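22 Feb 2024

Trivdale console, second unit. Fan still loud after the clean, so took the heatsink off again and redid the paste. Ran the Flekby racing demo for 31 minutes, no shutdown. 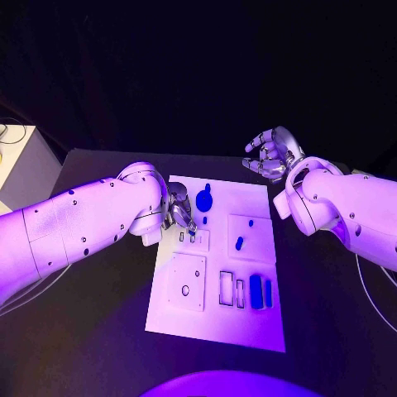
Blue peg over the slotted plate, purple light.

Disc drive next. It refused 3 discs before reading one, and the lens was clean. Swapped the ribbon cable — no change. Error 976 came up twice, same as the unit we had in September.

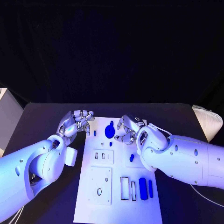 I'd try the drive motor before ordering anything from Yeh. Controller pairing is fine. Save data copied to the bench disk, folder Clallolness.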